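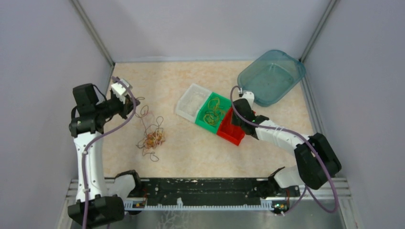
輪ゴムとロボットアーム2本

年末年始の休みに「Selumard」をクリアした。11月に買ってから少しずつ進めていたが、休みに入って一気に終わらせた。プレイ時間は60時間と少し。寄り道はかなりしたほうだと思う。

2024年1月2日の時点での感想を、忘れないうちに書いておく。終盤の展開には触れないが、序盤の地名と仕組みの話は出てくる。

舞台はPlerkportという港町で、プレイヤーは灯台の管理人見習いとして島に着く。最初の15分は操作できる場面がほとんどなく、船の上で会話を聞いているだけになる。ここで少し不安になった。ただ、町に降りてからは自由で、地図もすぐ手に入る。

戦闘はターン制。味方は4人まで連れて行けるが、行動順が天気で変わる。雨の日は槍が遅くなり、霧の日は弓が当たらない。最初は面倒だと思ったが、宿屋で翌日の天気を見てから編成を決める流れに慣れると、これがないと物足りなくなる。逆に、晴れの日はどう組んでも勝ててしまうので、もう少し敵を強くしてほしかった。

難しかったのは2章の地下水路。水位を上げ下げして進むのだが、レバーの位置が地図に表示されない。私は同じ部屋を何度も往復して、その日はあきらめて寝た。翌日に紙に書きながらやったら30分もかからなかった。攻略を見ずに進めたい人は、最初からメモを用意したほうがいい。
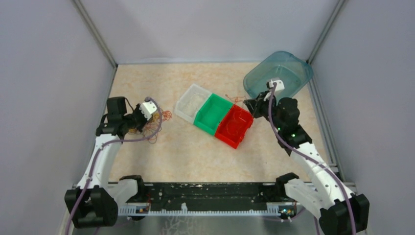

仲間ではKerrがいちばん使いやすい。防御が高く、霧の影響も受けない。鍛冶屋の依頼を先に受けておくと早めに加入するので、港に着いたらまず市場の裏の通りに行くといい。台詞は少ないが、焚き火の会話を全部見ると印象が変わる。私は途中でこの会話を2つ見逃していて、セーブデータを戻した。

音楽も良かった。作曲はHidayah Subramaniamという人で、私はこのゲームで初めて名前を知った。夜の港の曲は弦と手拍子だけの短い曲なのに、用もないのに町に残って聴いていた。サウンドトラックは今のところ配信だけらしい。盤で出たら買う。

気になった点も書いておく。

まず、持ち物の整理がしにくい。並べ替えはできるが、画面を閉じると元の順番に戻る。素材が増える後半はこれが地味につらい。倉庫に預けても、依頼の納品のときに倉庫の中身は数えてくれないので、結局取りに行くことになる。

次に、文字が小さい。テレビから離れて遊ぶと、道具の説明文がほとんど読めなかった。設定に文字の大きさの項目はあるが、会話の字幕にしか効かない。

あと、貝殻集め。全部で669個ある。全部集めると何かもらえるそうだが、私は半分にも届かずにやめた。釣りや料理の依頼は会話が面白くて最後までやったのに、貝殻は拾って数字が増えるだけなので続かなかった。好きな人は好きだと思う。

動作は安定していた。強制終了は一度もなし。Plerkportの市場で人が多いときだけ少しカクつくが、戦闘中に気になったことはない。ロードも短く、負けたあとすぐにやり直せる。

開発元のNarnanceは前作も気になっていたのに、結局買わないままだった。今回のが合ったので、セールになったらそちらもやってみるつもり。世界設定はつながっていないそうなので、順番は気にしなくてよさそうだ。

二周目は難易度を上げて、Kerrを外した編成で始めた。まだ地下水路の手前だが、雨の日の戦闘がまるで別物になっている。槍を捨てて短剣を2人に持たせたら何とか回るようになった。水路のメモは捨てずに取ってあるので、今度はそれを見ながら進める。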